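Why Do We Need Sleep?

By Shabnam Butt

You spend a big part of your life asleep. Your body lies still, your eyes are closed, and it may seem like nothing is going on. Inside, a lot of work is being done.

What your brain does at night

During the day your brain takes in new things: a spelling word, a song, the way to a friend's house. While you sleep, it goes back over some of them and stores them. This helps you remember them later. A tired brain has a harder time paying attention and learning.

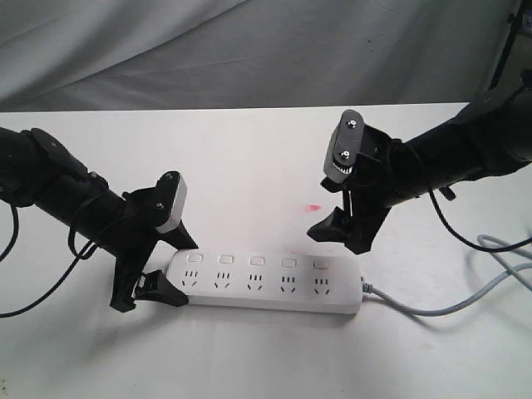
What your body does at night

Your heart beats more slowly when you are in deep sleep. Your muscles relax. Your body makes more of the hormone that helps you grow, and it repairs small bits of damage, like a scrape on your knee. Sleep also helps your body fight germs.

The stages of sleep

Sleep comes in stages. Doctors count 3 stages of quiet sleep, going from light to deep. If someone wakes you from the deepest one, you may feel mixed up for a minute.

Then comes REM sleep. REM stands for "rapid eye movement," and your eyes really do move around under your eyelids. Most of the dreams you remember happen in this stage. Your arm and leg muscles go limp, so you don't act out what you dream. With REM, that makes 4 stages in all, and you go through them again and again until morning.
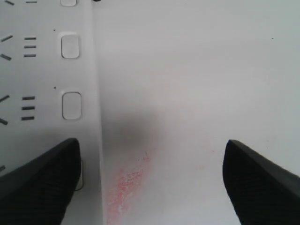

Photo: Stępień / Mulari

What happens if you don't get enough?

One short night can make you cranky or clumsy. You might cry more easily or forget your lunch. After many short nights, you may get sick more often, and schoolwork can feel harder than it should.

How to sleep better

Go to bed at the same time each night, even on weekends.
Turn off screens an hour before bed.
Keep your room dark and cool.
Skip soda with caffeine in the afternoon and evening.
Run around and play during the day.

If you often can't fall asleep, or you still feel tired after a full night, tell a parent or another adult you trust. They can talk to your doctor about it.

Words to know

Hormone: a chemical your body makes to send messages from one part to another.
Caffeine: something in coffee, tea and some sodas that keeps you awake.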